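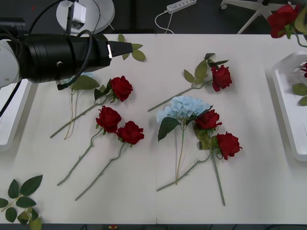
Artificial flowers on graves: new rules at Tidville cemetery

Forum > Local > Tidville and Brullumden > Council matters

marrowfat
28 Oct 2024

Has anyone else had the letter? Burials office are saying that all artificial flowers have to be off the lawn section by the end of next month, and anything left will be removed and kept for 20 days before it goes in the skip. Fresh flowers can stay until they are "visibly past their best", whatever that means.

My mum and dad are both in the lawn section. I live 323 miles away and get up there in August and at Christmas. Silk roses were the only thing that still looked like anything between visits. I've paid for the plot, I pay for the memorial permit, and now I'm told what I can put in the vase.

Is it the same at Brullumden or is this only us?

pintopete

Same letter here. Ours has a sunk vase and it says the vase can stay but must be "kept free of non-natural material".

Danish Hayat

Brullumden brought this in two years ago. It was put up on the board by the gate and then they gave people a long time before anything was touched. From what I remember the first clear-up was mostly faded stuff that had blown into the hedge. I don't think anyone lost anything they had put down recently.

The permit you sign does say the council can change the rules on tributes. It is clause 6 on mine. I'm not saying it's right, only that a complaint on the grounds of having paid probably won't get far.

oldgateway

I'm going to disagree with most of this I expect. I cut grass in cemeteries for a living until my back went. Plastic flowers were the worst part of the job. The heads come off, the mower goes over them and you get bits of dyed cloth and wire thrown out the side. I had a stem go through my boot. The cheap ones bleach out in one summer and then sit there for years with nobody coming to change them.

Real flowers rot down. You pick up the wrapper and that is the end of it.

marrowfat

oldgateway, I take the point about wire, but mine were never on the grass. They were in the vase, pushed well down. Why not have a rule saying they must be in a vase and leave it at that?

oldgateway

Because they don't stay in the vase. One windy night and they are three rows over, and then someone rings up to say their flowers have been stolen.

quincebush

That happened to my sister. She accused the poor woman on the next plot and it was the wind all along.

On the main question, has anybody asked whether dried flowers count as natural? I grow hydrangeas and the heads dry very well if you leave them on the plant until they go papery, then stand the stems in an inch of water and let it dry up by itself. They last a whole winter indoors. I've no idea how they do in the rain. I only ask because they look near enough like the cloth ones that I can see a warden getting it wrong.

pintopete

I rang this morning. Dried is allowed if there is no wire or glue. Wreaths on a moss or willow base are allowed from December to the end of January. Oasis foam is not allowed at all, as it counts as plastic. The woman on the phone was pleasant enough but she was reading it off a sheet.

Lodhi

Foam being banned is news to me and it will be to most of the florists as well. The shop on Tekstead Road still does every funeral piece on it.

marrowfat

Thanks for ringing, Pete. Did she say anything about people who can't get there to clear their own before the date?

pintopete

Yes, sorry, forgot. Email the burials office with the plot number and they will lift them and put them by for you in the lodge. You still only get the 20 days to collect. I said that was no good for anyone living away and she said to put it in the email.

Danish Hayat

They were flexible about it at Brullumden. My aunt's were kept until she could get over, and that was well past the deadline. Put it in writing and ask for a reply.

Also, if you want something that lasts, you could plant. The lawn section won't let you dig, but a shallow pot sunk in place of the vase was passed for us. Heather and small bulbs have done well in it. It gets no watering from me from one month to the next.

oldgateway

Heather is a good choice. Keep the pot rim below the grass or it'll get clipped.

quincebush

Snowdrops in the green in early spring, if you can get up there then. Dry bulbs sulk.

marrowfat

I can't get up in spring, but my cousin might. I still think it's a poor way to treat people, and the letter could have been a lot kinder. There are 600 plots in that section going by the council's own map and they can't all have family round the corner. I've sent the email and asked for mine to be held until Christmas. Will post what they say.

Lodhi

Please do. I've two to sort out as well and would like to know before I write mine.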